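Hanging wire baskets over a small table: worth it or just dust shelves?

Started by prurkard_attic

My work nook is a table and three bits of wall, and I have run out of table. I'm eyeing those hanging wire baskets, plus one of the long ones with dividers. My sister says I will fill them with dead pens by December. Has anyone lived with them?

Reply from Norum741

Lived with them and moved them twice. The long one with compartments is the keeper. Tape in one slot, anything round and annoying in the next, and suddenly you own scissors again. The open ones turn into a museum of rubber bands.

Reply from ewan_mckinnon

Disagree. Open baskets are fine if you put one large thing in each and then leave the room. Mine holds a case. Just the case. I have been offered money to put a stapler in with it and I have declined.

Reply from Norum741

Who is offering you money, Ewan?

Reply from tamihana_d

Divided black rack on the back wall, white baskets left and right, jute bag on the table for whatever needs to leave. Flowered paper on all three walls, before anyone asks, and I'm not taking it down. 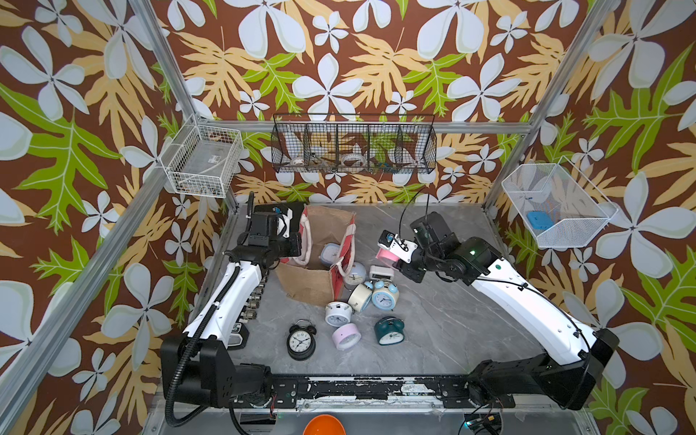

Reply from prurkard_attic

OK, I came for baskets and now I want the wallpaper. Doesn't the brown make it gloomy in there?

Reply from tamihana_d

It's a small space, it was going to be gloomy anyway. At least now it's gloomy with flowers. The white baskets help.

Reply from ewan_mckinnon

Blue case in the right-hand basket, by itself. I rest my case. (Sorry.)

Reply from Norum741

And the left-hand one has little odds and ends at the bottom, so I rest mine.

Reply from mereana.donnelly

Can we talk about the bag? I tried the "leaving bag" system. It sat on my table for 19 weeks and became furniture. A bag needs a deadline.

Reply from tamihana_d

Mine goes out when I can't see over it.

Reply from prurkard_attic

Ordered the divided rack and one white basket. If it's pens by December I'll deny starting this thread.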